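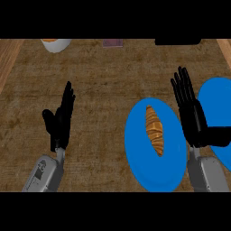
A brown tabletop from above, in a computer-rendered view with two robot hands reaching over it.

The paperback original has returned to literary fiction by way of the accounts department. Four small houses - Hundik, Vasex, Brinkmann and Clarix - now issue most of their first novels without a hardcover edition, and the effects can be read in the books themselves.

The first effect is length. Hundik sets its debut novels at 165 pages, a figure fixed by the binding and the carton. A manuscript that runs long is cut; one that runs short gets wider margins and a blank leaf between parts. Of the 70 novels on its backlist, 53 fall within a single signature of that number. Read several in a row and the shared proportions become audible. The crisis comes at the same thickness under the right thumb, and the last chapter is nearly always brief.

Brinkmann works differently. Its editors accept any length but insist on continuous text, with no numbered chapters and few line breaks. The method suits first-person narrators who do not sleep well. It does less for books with large families in them, where the reader needs a place to stop and sort out the cousins.

Vasex publishes in pairs. Two short novels by different writers share a spine, printed head to tail, and the reader turns the volume over to begin the second. Reviewers tend to cover one half. The spring pair, a drowned-village story and a comedy set in a tax office, deserved equal space and did not get it.

Clarix, the youngest of the four, has spent its money on translation. Its April list carried a 66-page novella with a long afterword on verb tense - dry going, but useful, as the English version moves the whole story from the present into the past and loses some of its menace along the way.

Prices remain low and print runs small. Most of these titles go out of stock within a year, and only Brinkmann reprints as a matter of course.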